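阴天不是借口:Ilona Vincze谈户外测光与白平衡

Ilona Vincze从事庭院与建筑外观摄影,目前为景观设计公司Trorura拍摄竣工资料。采访在Pickering的工作室进行,时间是九月的一个下午,话题限定在阴天条件下的曝光和色彩控制。

她首先谈到测光。机内反射式测光按中灰标定,画面中天空占比过大时,地面会欠曝。“很多人看到照片发暗,第一反应是后期拉阴影。我的做法是先对草地点测,再看天空溢出多少。”在她的流程里,中等亮度的草坪不加补偿,浅色铺装加一档左右,深色树篱减三分之二档,三个读数记在同一张表上,再决定基准曝光。

关于包围曝光,Vincze的态度比较保守。阴天的光比通常在单张RAW的宽容度之内,她只在逆光或者画面里有室内灯光时才拍三张,间隔两档。“合成会带来边缘问题,树梢和天空交界的地方最明显。能用一张解决,就用一张。”
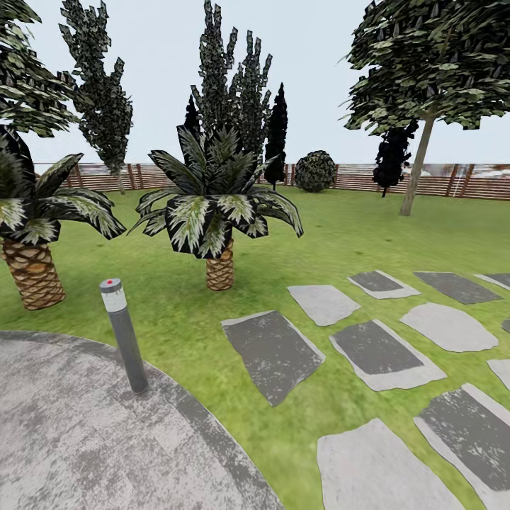

白平衡是她花时间最多的环节。阴天色温偏高,自动白平衡遇到大面积绿色时容易向品红方向补偿,结果草坪发灰,混凝土发紫。她的办法是每换一个机位拍一次灰卡,后期以灰卡为准,再用画面里的中性物体核对。像草坪边那段灰白斑驳的弧形混凝土铺装,就适合用来核对,但取样要避开浅色斑块,并且多取几个点求平均。柱灯的磨砂灯罩她不用,材料本身可能带色。绿色通道单独处理,饱和度一般只动色相和明度,不动总量。

器材方面,她用一支24毫米移轴镜头完成大部分工作,光圈固定在f/8到f/11之间,ISO不超过800。有风时优先保证快门速度,植物需要1/125秒以上。偏振镜她在阴天照样使用,用途是压低叶面和湿石材的反光,代价是一档到一档半的进光量。“转到最大不一定对。叶子完全没有反光,看起来像塑料。”

同事Jianhua Jin负责后期,他补充了显示器的问题。工作室的屏幕每月校准一次,白点D65,亮度设在每平方米103坎德拉。“客户说照片太暗,多数是因为他的屏幕开得太亮。我们交付时附一张灰阶图,让对方先看能不能分清最暗的两级。”

谈到天空,两人的意见并不一致。Jin倾向于保留一点层次,把高光压到可见云层结构为止;Vincze认为均匀的灰白天空没有必要硬拉,拉过头会出现色带,印刷时更明显。目前的折中办法是网页版按Jin的曲线输出,长边3000像素;印刷版按Vincze的曲线,16位TIFF交付,锐化留给印厂。

最后问到文件归档。Vincze的规则是原始文件、灰卡和测光表放在同一目录,按机位编号,不按时间。“补拍的时候我要找的是位置和角度,拍摄时间在元数据里,随时可以查。”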